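Home | Archive | Notes | About

Clorno open day: shelf picking in a mock store

December 2020

Print this page | E-mail this page

Clorno opened its test hall to visitors, and I went for the picking demonstration. The hall is fitted out as a small grocery, and the arm comes from Bemstead, with control software by Gerketti. The wrist camera feed was on a monitor by the door, and I was allowed to keep a few stills.

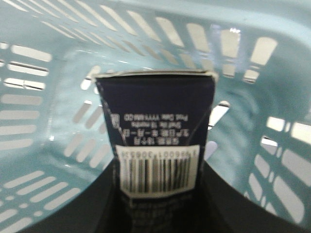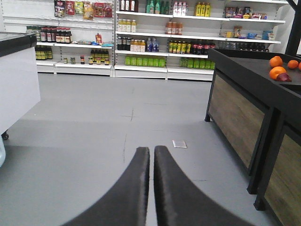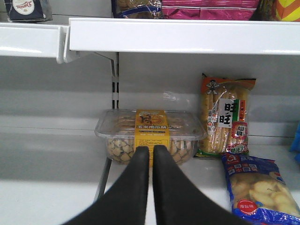
Wrist camera views: a boxed item in the basket, the floor between freezer and produce table, a snack shelf.

Grasping

The two fingers close from the sides. A carton with flat faces is the simple case. Bagged crackers are harder – the film gives before the contents do, and force feedback has to tell the two apart. The clear tub with the yellow band raises a different problem, as transparent plastic returns poor depth data. Clorno handles it with a second look from a new angle, which adds 751 ms to the cycle.

Figures from the handout

Items in the catalog: 1,030
Items cleared for unattended picking: 247
Picks logged in the October trial: 171

I asked for the failure rate in that trial and was told it will be in the written report. Hallgrímsson is supplying the next set of finger pads, and I would like to see the bag grasps repeated with those.

3 comments | 12 shares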